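4. Setting up the Wodisis river sensor

Before you start: charge the logger overnight. Full charge only, not half.

1. Rinse probe in tap water. No soap.
2. Screw probe to logger, hand tight. Three turns.
3. Hold power untill the light goes green.
4. Enter site code. Ulska bridge is 2774, Lovville weir is 1033. 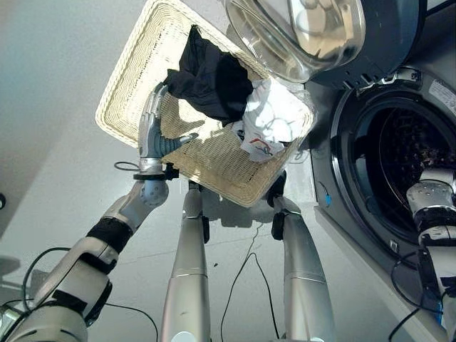
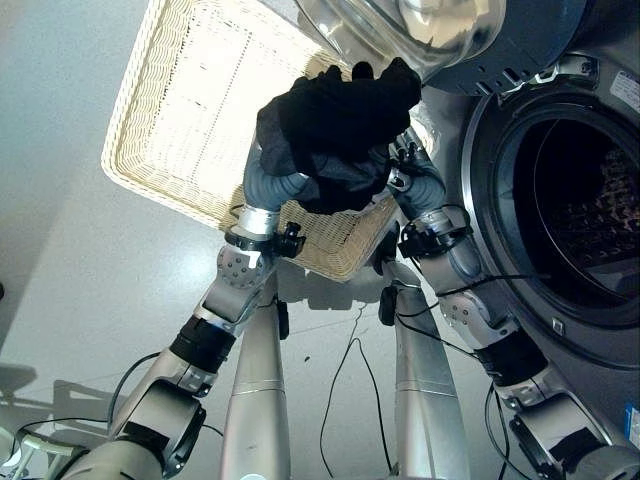

Laundry basket by the washer (first); black garment held up (second).

5. Lower probe into moving water, clear of weed.
6. Wait for 200 readings, then save.

CAUTION: never leave the probe on a dry bank in sun. Cap goes back on straight away.

Note: nitrate looks high after heavy rain. Log it anyway, dont delete. Problems, ring Haiyan Lei, not Sunday.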